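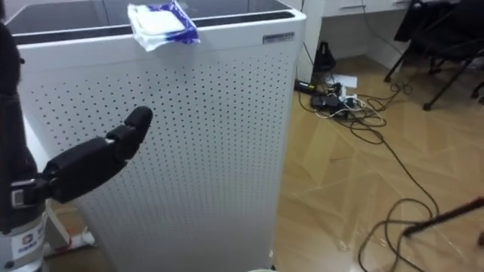

Vrabec, le 8 janvier 2021

Reprise des notes sur la gestion de l'association, laissées en plan depuis octobre. Objet du jour : le passage du fichier des adhérents de Plasa à Tratel.

L'export de Plasa contenait 1339 fiches. Après suppression des doublons et des départs non saisis, il en reste plus de 1000 exploitables. Le format est un CSV à point-virgule, encodé en Latin-1, ce que Tratel refuse à l'import. Conversion en UTF-8, puis contrôle manuel des noms accentués.

Deux champs n'ont pas d'équivalent : la date de première adhésion et le tarif réduit. Le premier est passé en champ libre. Le second a été recodé en catégorie — solution médiocre, car le tarif change parfois en cours d'année et Tratel n'en garde pas l'historique.

Les familles posent un autre problème. À Fascombe, l'antenne enregistre un foyer sous un seul numéro, chez nous chaque personne a le sien. J'ai conservé notre règle et laissé huit foyers en attente, à reprendre avec les bulletins papier.

Reste le calendrier des cotisations. Plasa relançait à date anniversaire, Tratel raisonne par exercice. Il faudra proratiser la première année ou modifier le règlement intérieur. Je penche pour le prorata.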